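Sunday, June 17, 2018

Kitchen counter reset, a thread. I do this at the end of every weekend and a few people asked how it goes.

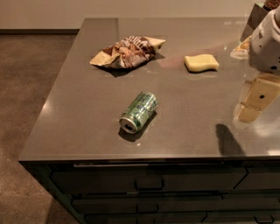 The counter collects whatever people are holding when they walk through. Chips, mail, keys, drinks. I used to wipe around things and call it clean, and the crumbs just moved to the back edge by the wall. Now everything comes off first. Today it was a crumpled snack bag, an opened green can on its side and the yellow sponge. Only the sponge goes back.

2/ Trash first. Snack bags get shaken over the can before they go in, then folded flat. They puff back up if you don't fold them and you end up taking the bag out a day early.

3/ Cans: tip over the sink, quick rinse, leave upside down in the rack for a minute. Our pickup takes them loose in the blue bin. Check yours, the rules changed here last September and I missed the flyer.

4/ Crumbs next, dry. If you wet them they turn to paste and you chase it all over the counter. I use a small bench scraper from Lindqvist that I bought for bread dough and have used for dough twice. Push everything to the front edge, catch it in your hand or a dustpan.

5/ Then the sponge. Warm water, one drop of dish soap. One drop. More than that leaves a film, and on a darker counter with any shine to it you'll see every swipe when the sun comes in.

6/ I start at the back by the wall and pull toward me in overlapping strips. Rinse the sponge halfway through. Second pass with plain water.

7/ Dry it with a flat cotton towel. I skipped this step for years and thought the counter was just a dull color. It was water spots.

8/ For sticky rings and drink spills, lay a wet cloth on top and leave it for 4 minutes. Go put the laundry in. It wipes right up when you get back. No scrubbing pad, please – I scratched up the counter in our last apartment that way and paid for it out of the deposit.

9/ On sprays: I tried the Kirnness lemon one. It smells nice and it works, but so does dish soap. I keep a bottle for the stovetop, where there's real grease.

10/ Somebody asked about sponges. I like the wavy kind, easier to hold on to. I change mine every 7 days, on the same night as the counter so I don't have to remember it separately. The old one goes under the sink for shoes and the trash can lid, then out.

11/ The sponge doesn't live on the counter, by the way. It goes in a little wire holder inside the sink so it can drain. Left flat, it smells by Wednesday.

12/ Drawer fronts get a wipe too while the water's still warm. Drips run over the front edge and dry on them, mostly on the top one. Takes a few seconds.

13/ Last thing is putting stuff back, and I try to be strict. Ours is the kettle, the salt and the Vovgate knife block. The toaster moved into a cabinet in the spring. I thought that would be annoying and it's fine – we make toast maybe twice a week.

14/ Mail has its own tray by the door now. It still lands on the counter sometimes.

15/ Start to finish it's a quarter of an hour if the dishes are already done. If they aren't, do those first, or you'll be wiping up splashes again.

16/ Oven door next weekend. I have been putting that one off, so if you have a way of getting between the two panes of glass, please reply with it. Ours is a Clellik and the manual only says to call service.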